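件名: Re: [オートメ見学ML] 公開デモ、行かれた方いますか

取り急ぎ。行ってきました。Lulesaの公開デモ、午後の回です。電車の中で打ってるので乱文ご容赦。

> 10月の公開デモ、当方は都合がつかず欠席です。
> どなたか行かれた方、以下だけでも教えてください。
> ・手持ちグリッパは来場者も触れるのか
> ・小物の扱いはどの程度か(前回は積み木だけでした)
> ・Cladudeckの画面は見せてもらえるのか
> ・資料の配布はあるか

先に写真2枚。対象は腕時計とビーズのアクセサリー、箱のあるテーブルです。

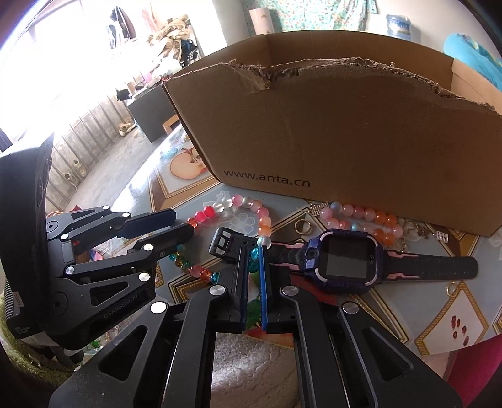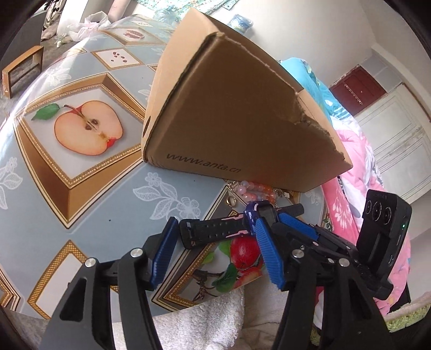
で、ご質問の順に。

触れます。申し込み制、当日受付で名前を書くだけ。1人2分。短い。握りの感覚に慣れたところで交代になります。自分は列の21番目で、結構待ちました。早めに行って先に名前だけ書いておくのが吉。

小物。前回の積み木よりずっと難しいです。自分は腕時計をやらせてもらいましたが、バンドのどこをつまむかで全然違う。端を持つと本体が振れる。本体寄りを持つと今度は指先の角度がきつい。ビーズの輪はさらに厄介で、持ち上げると形が変わるので、置く場所を決めていても思った通りに下りません。説明の方いわく、失敗した回も消さずに残すそうです。あとで失敗だけ集めて見返すとのこと。これは良い話を聞いたと思いました。

Cladudeck。見せてもらえましたが、一覧の画面だけ。その日の分で171件入ってました。1件ずつ再生して、開始と終了の位置を手で直していく作業。自動で切れないのかと聞いたら、一応切れるけど、つまみ直しが入るとずれるので結局人が見てる、と。ここはうちの現場と同じですね。。再生は途中で止まって、再起動待ちがほぼ22分。その間に質疑になったので、むしろ得したかも。

資料はA4の両面が一枚。あとで共有フォルダに入れときます。スキャンが曲がってたらすみせん。

あと、質問には無かったですが、奥でCorreiaの搬送台車もやってました。こっちは見るだけ。人垣でほとんど見えず。走行音は静かでした。段差の話を聞きたかったのに時間切れ。誰かCorreiaに伝手ある方いたら、床の継ぎ目をどのくらいまで越えられるか聞いてもらえると助かります。

気になった点も少し。
・説明の声が小さい。後ろの列は聞こえてないと思う
・両手でやる回と片手の回の区別が、配布資料に書いてない
・荷物置き場なし。大きい鞄は避けたほうがいいです

Bruravhamでも同じ内容の回をやるらしいです。時期はまだ未定と言われました。申し込みが始まったらこのMLに流しますので、行きたい方は返信ください。人数がまとまれば体験の枠を先に相談できるかもしれまえん。

乗り換えなのでこのへんで。追加の質問あれば夜に返します。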